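Notebook, November. Rice vermicelli, soaking trials, batch from Tususari

Started 8.15. The kettle was descaled last night, so the water is cleaner than in the October runs and I would not compare the two directly.

Aim today is to settle the soak. The Vuncombe canteen wants one instruction on the packet that works for a cold salad and for soup, and at present we give them two that disagree. The old sheet says to boil. Kasun Weerasinghe's version says to pour on hot water and leave it. Both give edible noodles, but the boiled ones clump when they stand and the soaked ones sometimes keep a chalky core.

Soak A: 600 ml, just off the boil, lid on. Tested strands at two minutes and then every minute. Core gone at six. Drained, rinsed cold, left in the sieve. Still separate after half an hour, a bit dull on the surface.

Soak B: 800 ml, same weight of noodles. Core gone at five. I expected more of a difference. The extra water holds its heat longer, but the pan I used for B is also thicker, so that has to be repeated with the pans swapped.

Soak C: tap water, cold, 30 minutes, then a quick dip in hot. Best texture of the lot – springy, no clumping. The trouble is time. Vuncombe will not plan that far ahead on a weekday lunch.

Broken ends: the Tususari bundles shed more short bits than the Liyanage ones did. They go soft first and cloud the water. Shake the bundle over the bin before it goes in. Should be on the packet.

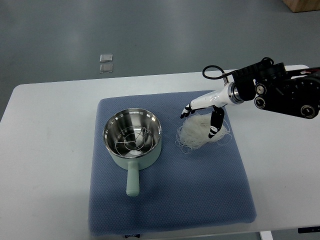
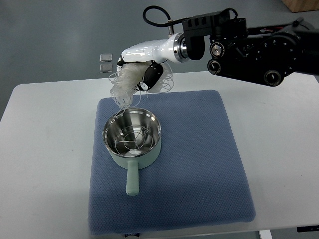 Same blue mat throughout, dry noodles and the green pan.
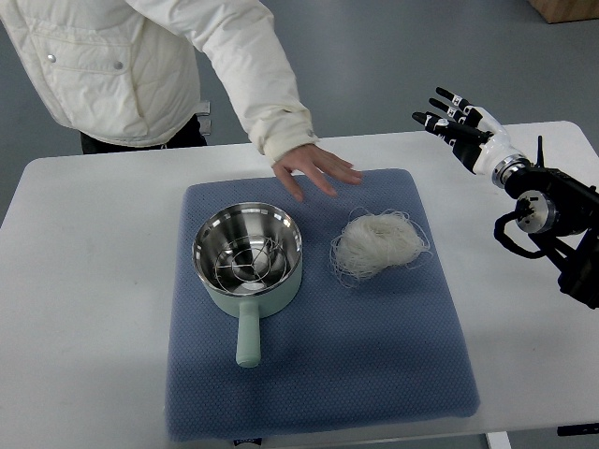
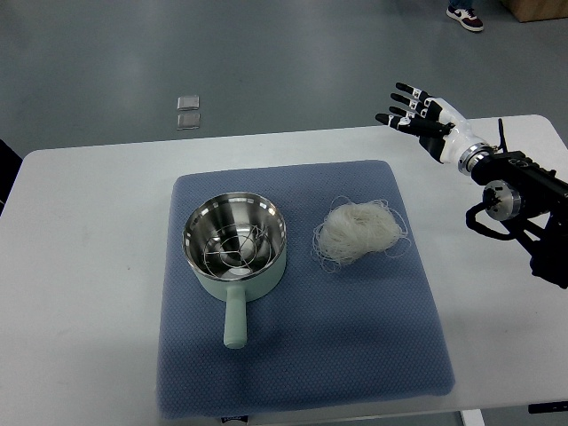 Sandamali Barua read the above at lunch and disagreed about the cold soak. Her view is that canteens already leave rice and pulses standing overnight, so half an hour is no hardship if the instruction says plainly when to start. She also thinks the rinse matters more than the soak, and that I stopped rinsing too early on A, which would explain the dull surface. Fair point. I rinsed until the water ran cool and did not wait for it to run clear.

Repeated A at 2.40 with a longer rinse. Surface better. Slightly more breakage, probably from my handling.

To do:
Swap the pans and repeat B.
Ask Bondham if they still have a sieve with a finer mesh, ours lets the short bits through.
Salt in the soaking water, yes or no. Kasun says no.
Weigh drained noodles before and after standing. Forgot today.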